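I have been told, by three separate lifestyle sites this month, that what my spring table lacks is height. Apparently a flat table is a sad table. You need risers, tiers, little raised boards, something for the radishes to look down from.

I am not convinced. I have fed people at a flat table for years and not one of them has asked where the upper level was. But Wouters had their tiered serving stand down from silly money to merely annoying money, so in January I gave in and bought one, and last week it finally had its outing at a lunch for four.

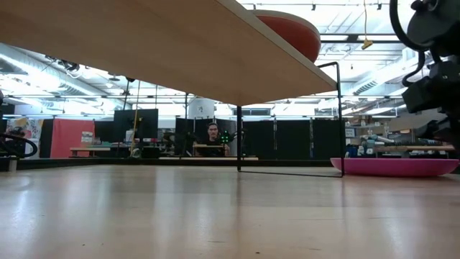 Pale wood, thin black legs, and a splash of orange-red up top.

So, did it transform the meal? The potatoes were lower than the bread. That was the main change. Anyone sitting behind a raised board has to lean round it to talk, and passing the butter became a two-handed job. The Roneck guide I was half following says to "let the eye travel". My eye travelled to the gravy, which I couldn't reach.

The guide also wants 2 linen runners, crossed, with moss. Moss! On a table where people are eating! Its post has 2,388 comments and as far as I can tell most of them are from people who haven't tried it either.

What I would keep: the Cullo napkins, plain green, which wash well and don't pretend to be rabbits. A jug of whatever is out in the garden, cut short. Candles only if lunch runs late.

The Erkevton spring catalogue has arrived since then, and page one is a three-tier version. I've put it in the recycling.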